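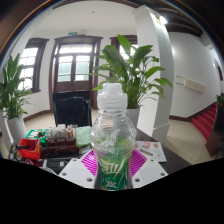 New fingers for the Rinbridge hand gripper

Govby - Both ribbed fingers on the hand-held gripper got swapped this week, magenta ones on now. Old pair had done 600 grips and the slats were starting to split near the base. Dong-hyun Wi did the change, one side at a time, then went round teh plate screws again.

First check is a clear bottle with a green label, held upright. Cans next. Wi wants the screws looked at every 145 grips from here on - spare fingers are orderd, due from Wunderlich in June 2026.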